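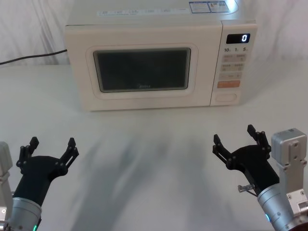
Last night at 13 minutes before midnight the whole of our street went dark. I know the time because I was setting my alarm. I live in Haverford for two years now and it was the first real power cut I have seen in this town.

From the window I saw a white van of Drasik, the company which repairs the substation behind the old Fasto warehouse. There was a smell of burnt rubber, and then two fire trucks came from the direction of Cliltholm. The firefighters closed the road at both ends, and we stood on the sidewalk in our coats and slippers.
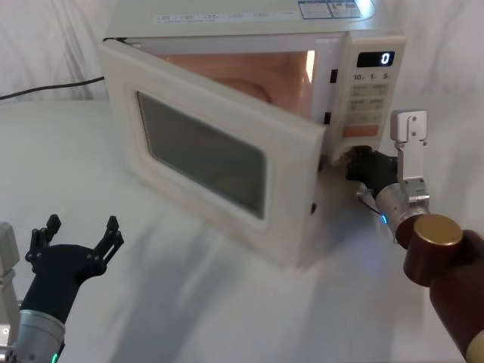
One reader has already written to me that on her side of the river the lights were out as well, and that the radio spoke of 3000 homes. I did not know it was so many. From my street you could believe it was only us.

The police officer at the corner was polite but he could not say what had burned. He told us to keep the windows closed, and I did this until morning.
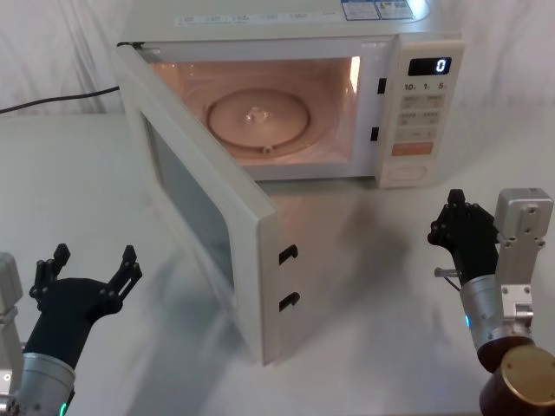
The power came back a little before 5, with all the lamps at once, because of course I had forgotten which ones were on. My neighbors say a cable was damaged in June by the road works and was never repaired well. I have asked the town office about this by email and I am waiting for the answer.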